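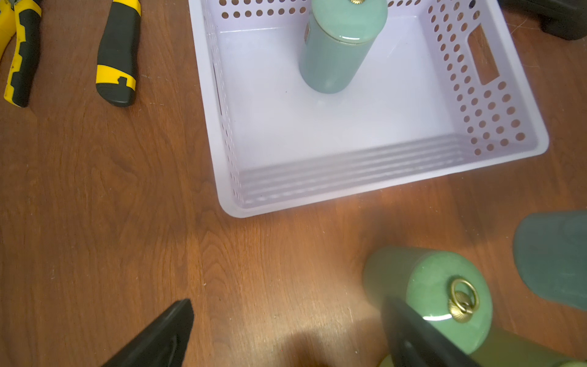 A green canister in a perforated plastic basket.

The decluttering business has reached Zolitville, and it would like $346 for a morning. Millent, the firm doing most of the work there, sends two people to your kitchen and promises "a calmer home by lunch." I asked what calmer meant. I was sent a brochure.

The brochure leans on a survey of 813 customers, most of whom said they felt better afterward. They were asked the same week. I feel great the week I clean the fridge, too. What I wanted to know was how the drawers looked in November, and Millent doesn't ask.
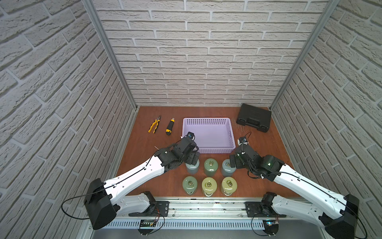
Pliers, a utility knife and a lavender basket on a wooden tabletop.

Bralten, its cheaper rival, sells a plan by mail: you sort, they send labels. The labels are fine. So is masking tape.

Neither company has much to say about buying less. Both run online stores, and Millent's crew left me a price list for bins, tucked under the toaster.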